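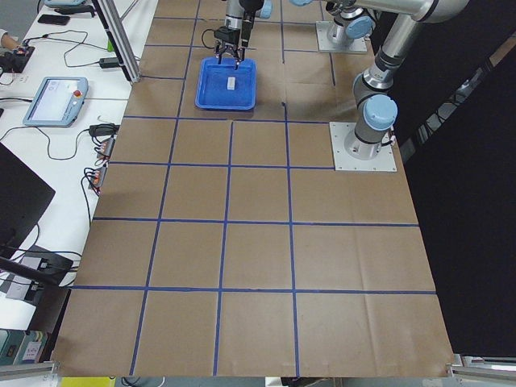
How to run a tray demo at an open day

1. Cover the table with brown paper and mark a grid on it in blue tape. Visitors follow the arm more easily with lines to look at.

2. Put the tray down and place one small item in it.

3. Keep the teach pendant on the side table, within reach of the operator. Check the red emergency button before the doors open.

4. Run the pick slowly 6 times with no visitors in the room.

5. Let in one group at a time. Lenuța Bălan takes the Tuesday groups at Skestotero and stops at 31 people.

6. Leave time for questions, then reset the tray for the next group.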